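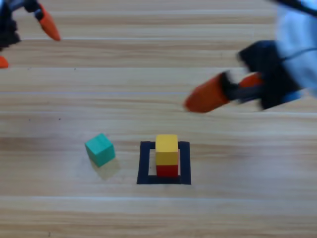

Lellero: 나무와 나뭇결을 부르는 우리말 모음

Lellero는 목재, 나뭇결, 목공 마감에 관한 한국어 낱말과 표현을 모은 공개 데이터셋입니다. 표제어 2,000개와 예문 500개가 들어 있고, 누구나 내려받아 쓸 수 있습니다. 사전 편찬이나 검색어 확장, 번역 용어집에 써도 좋고, 그냥 나무 이야기를 좋아해서 한 줄씩 읽어도 좋습니다. 저희는 마지막 쪽이 제일 반갑습니다!

시작은 번역 작업이었습니다. Rosalie Lehner가 가구 안내서를 한국어로 옮기다가 grain 하나를 두고 결, 나뭇결, 무늬, 무늿결 사이에서 한참을 헤맸고, 그때 만든 메모가 점점 길어져 지금의 파일이 되었습니다. 곧은결과 널결처럼 톱질 방향에서 나온 말도 있고, 옹이나 관솔처럼 나무가 자란 내력을 담은 말도 있고, '결이 운다'처럼 공방에서만 오가는 말도 있습니다. 모을수록 재미있어서 멈추기가 어려웠습니다.

들어 있는 것

파일은 2개입니다.

words.tsv
표제어 파일. 한 줄에 낱말 하나가 들어갑니다.

examples.tsv
예문 파일. 예문마다 words.tsv의 word_id를 하나 이상 달고 있습니다.

인코딩은 모두 UTF-8, 구분자는 탭입니다. 엑셀에서 바로 열면 글자가 깨질 수 있으니 '데이터 가져오기'로 여는 편이 편합니다.

words.tsv의 열

word_id: 고유 번호. 판이 바뀌어도 같은 낱말은 같은 번호를 씁니다.
headword: 표제어
variants: 다른 표기와 발음. 세미콜론으로 나눕니다.
category: 분류
gloss: 짧은 뜻풀이
register: 표준, 현장, 옛말, 지역어 가운데 하나
note: 편집자 메모. 비어 있는 줄이 많습니다.

분류는 9가지로 나누었습니다. 나무 이름, 부위, 결과 무늬, 흠과 변형, 켜기와 말리기, 짜임, 연장, 칠과 마감, 촉감과 소리입니다. 한 낱말이 두 분류에 걸칠 때는 예문에서 더 자주 보인 쪽에 넣고 note에 다른 쪽을 적어 두었습니다.

개인적으로 가장 아끼는 분류는 '촉감과 소리'입니다. 까슬하다, 거스러미가 인다, 매끈하다, 반드럽다. 대패질이 잘 먹을 때와 엇결을 만났을 때의 소리를 가르는 말이 이렇게 많을 줄은 몰랐습니다. 여기부터 읽어 보시길 권합니다.

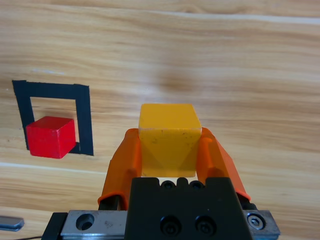
모은 방법

표제어는 편집진이 직접 받아 적은 공방 대화, 손으로 쓴 작업 일지, 그리고 기여자들이 보내 준 낱말 카드에서 왔습니다. 이미 나온 사전의 뜻풀이는 옮겨 싣지 않았고 gloss는 전부 새로 썼습니다. 예문도 새로 쓰거나 말한 사람의 허락을 받아 다듬은 것입니다.

대화에서 가져온 표현에는 사람 이름, 가게 이름, 동네 이름을 남기지 않았습니다. 문맥에 꼭 필요한 고유명사는 '어느 공방'처럼 바꾸었습니다.

표기가 갈리는 낱말은 표준 표기를 headword에 두고 나머지를 variants에 넣었습니다. 일본어에서 온 현장 말도 빼지 않았습니다. 지금도 작업대 옆에서 쓰이는 말이고, 뜻을 모르면 오래된 일지를 읽을 수가 없습니다. 이런 말은 register를 '현장'으로 적고, 바꿔 쓸 만한 말이 있으면 note에 함께 적었습니다.

이렇게 써 보세요

Beleo는 Lellero를 읽어 들이는 작은 명령줄 도구입니다. 두 파일을 같은 폴더에 두고 다음처럼 실행합니다.

beleo find 옹이
beleo list --category 결과무늬
beleo pair words.tsv examples.tsv --out pairs.tsv

마지막 명령은 낱말과 예문을 한 줄로 붙여 줍니다. 단어장을 만들 때 정말 편합니다. 도구 없이 쓰고 싶다면 word_id를 기준으로 두 파일을 합치면 됩니다. 예문 하나에 낱말이 여럿 달린 경우가 있으니 쉼표로 먼저 나누어 주세요.
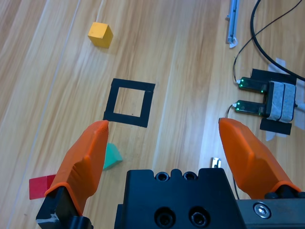
밝은 나뭇결과 검은 테이프로 두른 네모

알아 두실 한계

가구와 소품 쪽 말이 많고 한옥이나 배를 짓는 말은 아직 얇습니다. 짜임 분류에서 특히 티가 납니다. 지역어도 고르게 모이지 않아서, 어떤 말이 이 파일에 없다고 해서 그 지역에서 안 쓰는 말이라고 보시면 곤란합니다.

register는 편집자의 판단입니다. '현장'과 '표준'의 경계에 있는 낱말은 다음 판에서 옮겨질 수 있습니다. 나무 이름에도 주의가 필요합니다. 시장에서 부르는 이름과 식물 이름이 어긋나는 일이 잦은데, 학명 열은 아직 없습니다. 목재를 감별하거나 안전과 관련된 결정을 내리는 데에는 쓰지 말아 주세요.

함께해 주실 분께

낱말 하나만 보내 주셔도 무척 기쁩니다. 저장소의 이슈에 낱말, 들은 대로의 뜻, 그 말이 나온 문장을 적어 주세요. 뜻이 확실하지 않아도 괜찮고, 같은 말을 다르게 쓰신다면 그 이야기도 꼭 듣고 싶습니다. 고칠 곳이 보이면 word_id를 함께 남겨 주시면 찾기가 훨씬 빠릅니다.

다음 판은 September 브랜치에서 준비하고 있습니다. 칠과 마감 분류의 뜻풀이를 다시 손보고, 예문에 상황 표시를 다는 작업이 올라와 있습니다. 옻칠 용어를 잘 아시는 분을 애타게 찾습니다!

사용 조건

자료는 CC BY 4.0, Beleo는 MIT 라이선스를 따릅니다. 출처는 'Lellero 나무말 모음, Rosalie Lehner 외'로 적어 주세요.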